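Home | Features | Interviews | Recipes | Archive | Contact

The Soap Maker of Cleltgate

12/01/2018

When I finally found the right door, after walking past it twice and asking for help at the bakery, the woman I had come to see was already putting the kettle on. She has been making soap in Cleltgate for long enough that half the town washes with it, and she asked me at the start not to put her name in, "because people only ever call me the soap lady anyway, and I've gotten to like it."

She sells under the name Direnia, which was the name of a boat her father never finished building. The boat sat in the yard through most of her childhood, and she and her brother used to play at sailing it. "It was a good name going to waste," she told me, pouring the tea. "I thought, well, somebody ought to get it out on the water somehow."

She came to the trade sideways. For 20 years she kept the books for Sugden, the furniture movers, and she made soap at home in the winter, when the evenings were long and her hands were dry from handling paper. The first batches were terrible, she says, and she still has a piece of one in a drawer. She fetched it to show me – a hard, yellowish lump with a crack through the middle – and laughed at it with real fondness.

"I had read one library book and I thought I knew everything," she said. "I used too much lye, and I didn't wait long enough, and I gave it to my sister for her birthday. She was very polite. She put it in the guest bathroom, and then I noticed we stopped having guests."

What changed things was patience, or more exactly a spare closet. Cold process soap has to sit for weeks after it is poured and cut, and she had never had anywhere to put it out of the way of the family. Once the closet was cleared of coats she began to leave the bars alone, and she began to write things down. Her notebook now runs to 216 recipes. Plenty are crossed out, and a few have remarks beside them that she asked me not to print.

I asked which one she was proudest of. She thought it over for a good while, long enough that I had finished my cookie and started on another.

"The plain one," she said. "Olive oil, a little coconut, nothing else to speak of. Everybody wants lavender, and I like lavender, I'm not against it. But the plain one took me the longest. There's no place to hide in it. If you've hurried, you can feel it in the lather."

Her big year was the one when Flistetti, the gift shop over on the square, asked for an order to put in its holiday baskets. They wanted 2,000 bars. She said yes on the telephone, hung up, and went to sit in the yard for a bit. Her son came home to help with the wrapping, and so did the sister, who has apparently forgiven the birthday present.

"We wrapped at the kitchen table, and we wrapped in front of the television, and I believe I wrapped some in my sleep," she said. "The house smelled so strongly of rosemary that the mailman asked if we were roasting a lamb. But you know, I look back on that as one of the nicest times. My son and I hadn't talked so much since he was small."

She has not taken an order that large again, and doesn't plan to. These days she pours twice a week, teaches a beginners' class in May, and sells from a folding table at the market when the weather is kind. I wondered aloud whether she ever got tired of it, and she shook her head before I had gotten to the end of the question.

"I get tired of the dishes," she said. "Soap makes an awful lot of dishes, which people don't expect, they think it would clean up after itself. But the cutting, when you turn the block out and see how it came through – I could do that every morning of my life."

I went home with two bars of the plain one in my coat pocket and strict instructions to keep them dry between uses. She walked me as far as the bakery, so that I wouldn't get lost again, and went in to buy a loaf for her supper.

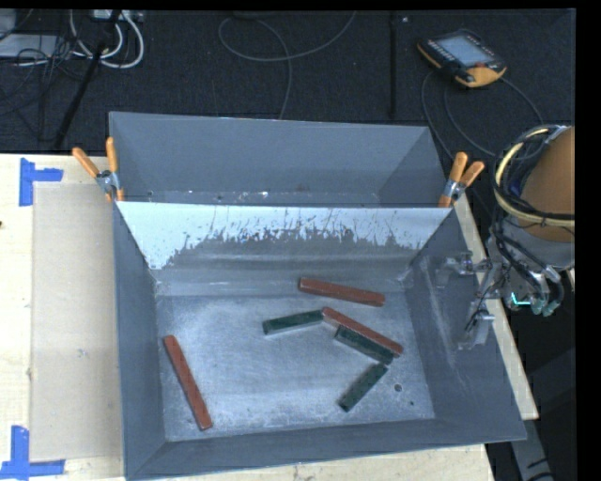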